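Zelbridge Neighbors Help Board > Home & Kitchen > Drawers, doors, hinges

Soft close drawer stops about an inch short, then pops back open

Asked by pinecone_28
Status: open, 3 answers

Ok so we moved into a rental over in Clunow in June and the kitchen is all white slab fronts, no handles, the kind you pull from the top edge. Mostly fine. The big deep drawer is driving me nuts. Push it shut and it goes in nice, slows down like it's supposed to, then stops maybe an inch out. Lean on it and it shuts. Let go and it creeps back out.

Things I tried already:
Emptied it. Same.
Vacuumed the runners, got a bunch of rice out. Same.
Swore at it.

Landlord says "they all do that." They do not all do that, the one above it is perfect. 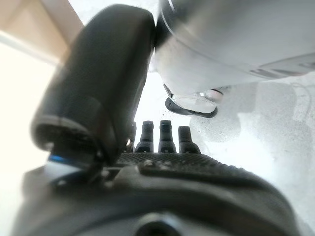 Runners say Vaneo on the side, and a number under it that's half scratched off, I can read 413 and then nothing. Site has a parts page but it wants the full number. I don't want to buy a whole new set if it's only the little damper thing, and I don't know if you can even get the damper by itself. Also how do you get the drawer OUT. I pulled up on it like a normal drawer and it didn't budge and I chickened out.

It's a rental so no drilling please. Weekday evenings are when I've got time to mess with it, if that matters, so nothing that leaves the kitchen torn up overnight. 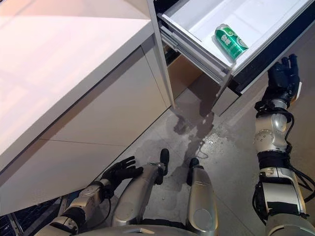
The deep drawer, pulled out

Answer 1, from oldgaragedoor
Marked helpful by asker

Had this same thing twice, two different houses. Ten to one the drawer isn't clipped onto the runner on one side. It sits on top and rides along so it feels ok, but the catch at the back never lines up, so one side soft closes and the other fights it.

Getting it out. Open all the way. Reach underneath at the front corners, on most undermount runners there's a plastic lever each side, left and right. Squeeze both in toward the runner at the same time, lift the front a couple inches, pull toward you. If yours doesn't have levers then look for a metal tab. Don't yank. It's heavier than you think, even empty, put a towel on the floor.

Then with the drawer off, push both runners in by hand. Do they both grab and pull themselves closed? If one just floats there, the damper on that side has tripped early. Pull it all the way out again and shove it in firmly, sometimes that resets it. Took me three or four goes.

Put it back: runners all the way in, set the drawer on top, push it to the back till you hear two clicks. Two. If you only hear one that's your problem right there.

Also check the back of the cabinet for stuff. Mine was a potato peeler that had gone over the back of the drawer and was lying flat behind it. Felt exactly like a bad damper.

Comment from pinecone_28: there ARE levers. left one was not clicked in. It's better but still creeps a little, maybe half an inch now. will try the reset thing tonight

Comment from oldgaragedoor: half an inch is probaly the side to side then. Some of those levers have a little wheel on them for moving the front left and right. If the front is rubbing the panel next to it, turn that a hair. A hair!! then try it.

Answer 2, from tile_and_trim

Just replace the runners. You'll spend all week on it otherwise. Zacharias Hardware on the Zelbridge side carries them, measure the runner not the drawer. I paid 28 for a pair, that was the shorter ones though.

Comment from pinecone_28: it's a rental, I'd have to ask

Comment from tile_and_trim: same screw holes if you get the same brand. but yeah ask

Answer 3, from mrs_b_upstairs

Is the floor level? Ours did this after the dishwasher got swapped, they bumped the cabinet and it was leaning forward. Put a level on the bottom of the cabinet front to back, with the drawer out. If it tips toward you no damper is going to hold it. The feet are behind the toe kick board, on ours the board just pulls off, it's held with clips. Feet screw up and down by hand. No drilling, so your landlord can't complain.

Would not spray anything on the runners btw. I did, it gummed up in a month and I had to clean it all off with a rag and a toothbrush

Comment from pinecone_28: ugh I did spray it. ok. Toothbrush it is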